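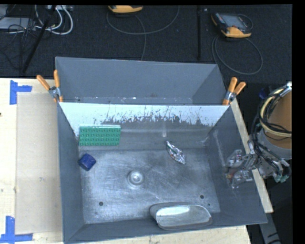
Some notes on the Nidach picking kit, now that the trial unit has been on our bench since February. The short version is that I would buy it for mixed small parts and would think twice for anything flat. The kit is the gripper, the hose and cable set and the control software, and you supply the arm and the bin. Our bin is the gray metal one with the divider held on by two orange-handled spring clamps, and it holds a fair test of what we get asked to pick: a green toy brick with studs, a dark blue block, a crumpled silver foil wrapper and an oblong metal tray leaning on the front wall. The floor is scuffed bare metal with a lot of glare, and glare is what I wanted to ask the vendor about before the trial ends.

Results so far, over 200 picks with the default settings: 126 good on the first try. Most of the rest went through on a second try. The studded brick is the easiest part we have. The wrapper is poor, and the software often reports it as two parts. Turning the lamp away from the bin helped more than any setting I changed.

Replies to the earlier questions are inline.

On the list, a Skatosden user wrote:
> We are looking at the Nidach kit against the Ekier one for
> a small sorting cell. Two things the brochure does not say.
> First, does it need a flat bin, or will it work with sloped
> sides?

Sloped is fine. Ours has flared walls and the planner keeps clear of them once you enter the bin shape. You type in the rim and floor sizes by hand, which took me about 4 hours with all the rechecking. There is no import from a drawing in the version we have (build 2151).

> Second, can you add a divider without redoing the whole
> setup?

Yes, but it counts as a new bin. Save the old one under another name first. I lost mine.

> Also, is the Kurtuluş service plan worth having?

I can only speak for the trial. They answered setup questions the same afternoon and sent a longer hose when I asked. I have not seen a price for the plan after the first year — if anyone has one in writing, please post it.

One more point on the Ekier kit. We had it on loan before this one. It was faster between picks but had no way to skip a part it had already missed, so it would go back to the same spot until someone stopped it. Nidach lets you set a limit per part. I would check whether Ekier has changed that before you decide.

I will post the settings file when the trial is over.

Recent messages on this list:
- Hose routing on small arms
- Ekier loan units, return shipping
- Glare from bare metal bins
- Skatosden sorting cell, floor plan
- Re: Nidach build 2151, saving bin shapes

Contact the list owner | Copyright the list members | Back to top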